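Wasdale Hall Residents' Council
Minutes of the June meeting, second floor lounge, 7 p.m.

Chiamaka Haruna here, taking the minutes again because I lost the draw. I've typed these up from my notebook the way I wrote them, so if I've got you saying something you didn't say, catch me at dinner and I'll fix it before they go up on the board.

Present: 16 residents, plus me, plus the hall director for the first half. Apologies from the whole of the fourth floor east side, who had a lab final in the morning.

1. Last minutes
Passed with one change. I'd written that the laundry room would close at ten. It closes at eleven. Sorry to everybody who rushed their socks!

2. Move-out and the storage problem
This took up most of the evening, so bear with me. The college wants us out of our rooms by noon on the last day of finals, same as every year. What's new is that the basement storage cages won't be open over the summer, since the sprinkler pipes down there are being replaced. The hall director told us this was decided in the spring and that an email went out. Not one person in the lounge remembered the email. She said she'd send it again and went a little pink, and I felt bad for her, because she's been good to us.

Students who live far away are the ones stuck with this. I'm one of them, and I said so – I can't put a mini fridge and two winter coats on a plane. Somebody asked about renting a unit at Ruddock Self Storage out on the highway, and the answer is that you can, but they want a three month minimum and you need a way to get there. The director will ask whether the college can run a van on the last two days. She wouldn't promise it.

We voted to ask the housing office in writing for one of the empty seminar rooms in Dillar to be used as a lockup until August. Vote was 14 for, none against, 2 sitting it out. I'm writing the letter.

3. Quiet hours
Quiet hours go to 24 hours a day once finals start. We've had complaints about the third floor piano, and the third floor says it's the second floor's speaker. I'm second floor, and I think it's both of us. Agreed that the piano lid gets locked from the first day of finals and the speaker lives in the front office. There was some grumbling (mostly mine). 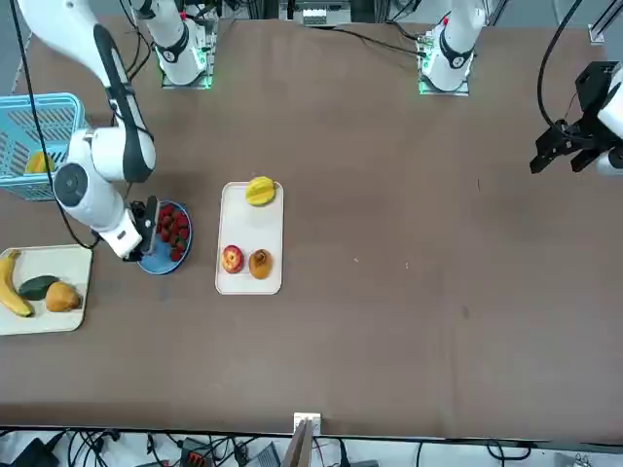

4. Late night breakfast and the spending money
We have 900 dollars left in the hall fund and it goes back to the college if we don't use it by the end of the month. Last year we blew nearly all of it on donuts and were sick of them by the second night, so people wanted more real food this time. I'm all for it. Strawberries piled up on a blue plate, a basket of fruit next to it, a couple of trays that people can pick from on their way back from the library – put that out at midnight and it'll be gone before the eggs are done. Two people said fruit doesn't count as breakfast and were shouted down. We agreed on fruit, eggs, toast and one box of donuts for the traditionalists. Spending limit of 600 dollars for the food. The rest goes to new bulbs for the study room and a kettle that shuts itself off.

We still need people to cook. The sign-up sheet is on the front office door and right now it has my name on it and a drawing of a duck.

5. Study room booking
The Plarell booking page has been letting people reserve the study room for the whole day, and then the room sits dark while the rest of us work on the stairs. I brought this one up. I looked at last month's log, and 27 bookings had no card swipe at all. The director can't change the page herself but she can ask the library office to cap a booking at three hours. Until then, if the room's been empty for fifteen minutes past the start time, go on in. We passed that without a vote because everyone said yes at once.

6. Anything else
The bike rack by the side door has come loose from the wall again. Reported, for the third time this semester.

Lost property is getting thrown out at move-out. There's a really nice green scarf in there and a calculator with no back on it.

Somebody asked if next year's council elections could be held before October. I said I'd add it to the September agenda.

To do
Me: letter to housing about Dillar, copy to the director. Shopping list for the breakfast.
Hall director: van, booking cap, resend the email.
Second and third floor reps: piano key and speaker.

Finished at 8:40. Next meeting is the first week of the fall semester, same lounge, and please bring your own chair if you're coming late.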